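Unit 2: Straps, Cords and Woven Bands

2.1 Background
The Prasgate mill began weaving narrow goods in 1838. Students should read the Enache chapter before Monday's lecture.

2.2 Terms
Warp threads run the length of a band. Weft threads cross it. The woven edge is called the selvage.

2.3 Flexibility
A woven strap bends easily across its width and will form a soft loop, as the blue one does. 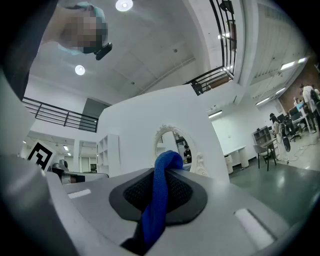

2.4 Assigned Reading
Costache, pages 2 to 17.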